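Home Projects Site Safety Suppliers Contact

Scaffold and Site Access Checklist: Merent Road, Block 2
4 min read

Inspected by Thilini Thambiah for Clisstead. Site manager: Shahnaz Cassim. Inspection date 2/1/22.

The list follows the same order as the last one so the two can be read side by side. Items are marked OK, ACTION or STOP. Comments are mine unless a name is given.

1. Site entrance and sign-in
OK. Gate locked outside working hours. Sign-in sheet complete for the morning.
Comment: Two delivery drivers had signed in but not out. Shahnaz will speak to the gate staff.

2. Walkways
ACTION. The route from the gate to the north stair is clear and lit. The east route is narrowed by stacked block pallets next to the hoist.
Comment: Move the pallets back to the laydown area by end of shift. This was also noted last time.
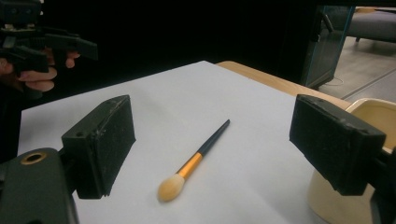
3. Scaffold base
OK, with one comment. Base plates sit on sole boards on all the legs I checked. Ground is firm on the north and west sides.
Comment: Runoff is washing soil from under the board at the southeast corner. No gap yet. Sikder, the scaffold contractor, should look at it before more rain and extend the board if needed.

4. Ties and bracing
ACTION. One tie on the third lift was taken out for window fitting and not put back. Sikder had no record of the request.
Comment: Tie to be replaced today. Ties are only to be removed by Sikder, and the window crew has been told so again.

5. Platforms and guardrails
STOP on the fourth lift, east side. One midrail missing and a board short at the return. OK everywhere else.
Comment: Access closed and tag pulled at the time of inspection. Do not reopen until Sikder has signed the tag.

6. Ladders
OK. All tied at the top and footed on a level surface. Gates close on their own except the one at lift two, where the spring is weak - replace it at the next visit.

7. Material hoist
OK. Rated load of 625 kg is posted at the base and at each landing. Landing gates lock properly.
Comment: The plate at the second landing is hard to read under the mortar splash. Clean it.

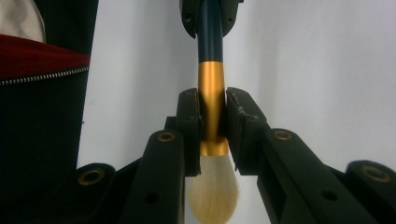 8. Temporary power
ACTION. Distribution board locked and labeled. One extension lead with a cut outer sheath was in use on the second floor. Taken out of service.
Comment: Test labels on the Volley site lights run out in March. Book the test now.

9. Noise
OK. Ear protection signs are up at the saw station, where the reading was 85 dB. The operator was wearing protection and his helper put his on when asked.

10. Fire points
OK. 6 extinguishers in place, all in date. The hot work permit for the roof was closed out correctly.

Follow-up
Items 2, 4 and 8 are for Shahnaz to close and confirm by email. Item 5 needs a signed tag from Sikder and a photo of the finished rail. Items 3, 6 and 7 can wait for the next weekly visit, unless it rains hard before then - in that case item 3 comes first.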